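Stelau Zweiarm-Aufnahmeplatz

Artikelgruppe: Lernende Robotik / Datenaufnahme
Hersteller: Rindden
Stand: 2. Juli 2025

Der Stelau ist ein kompletter Tischarbeitsplatz für das Sammeln von Demonstrationen. Er richtet sich an Labore und Entwicklungsabteilungen, welche ein eigenes Modell trainieren möchten und dafür saubere Beispiele mit zwei Armen brauchen. Eine Person führt die Bewegung vor, das System speichert Gelenkwinkel, Greiferstellung und Kamerabilder mit gemeinsamem Zeitstempel.

Beide Arme haben dieselbe Bauart. Ersatzteile passen daher links und rechts, nur die Kabelführung ist verschieden. Die Kabel laufen außen an den Gliedern entlang und können ohne Demontage des Arms getauscht werden. Bitte lassen Sie am Handgelenk genug Schlaufe, sonst zieht das Kabel bei weiter Streckung.

Aufgabenpaket Wiegen

Zum Arbeitsplatz liefern wir auf Wunsch fertige Aufgabenpakete. Das Paket Wiegen enthält Küchenwaage, Schüssel, Schaufel und Vorratsbehälter, dazu eine Anleitung für die Bediener. Das Schüttgut besorgen Sie selbst. Getrocknete Hülsenfrüchte haben sich gut bewährt, Mehl und feiner Zucker sind nicht geeignet, weil der Staub in die Greifer kommt. Als Zielwert der Waage kann man in der Software jedes Gewicht eintragen, und nach jeder Episode wird der erreichte Wert mit abgespeichert.

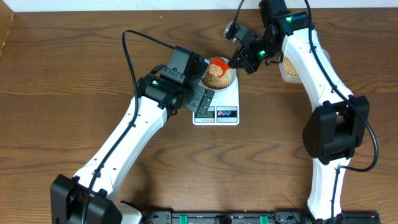
Lieferumfang

2 Arme mit Greifer
Montageschiene für die Tischkante
Netzteile und Kabelsatz
Aufnahmesoftware Vlachou, Lizenz für einen Arbeitsplatz
Werkzeug für die Montage

Nicht enthalten sind Tisch und Rechner. Die Tischplatte soll eben sein und darf beim schnellen Bewegen der Arme nicht schwingen.

Aufnahme und Export

Vlachou teilt jede Sitzung in Episoden. Misslungene Episoden können Sie sofort markieren, sie werden nicht gelöscht und bleiben für spätere Auswertung erhalten. Eine Sitzung fasst höchstens 3.000 Episoden, danach legt die Software automatisch eine neue an. Für die Beschreibung der Aufgabe gibt es ein Textfeld, das man vor der ersten Episode ausfüllen muss.

Bestellhinweise

Das Aufgabenpaket Wiegen ist auch einzeln erhältlich und kostet 79 Euro. Es passt ebenfalls zum älteren Modell Prelthorpe, dort ist jedoch ein Update der Software nötig. Bei Bestellung geben Sie bitte die Dicke Ihrer Tischplatte an, damit wir die richtigen Klemmen beilegen.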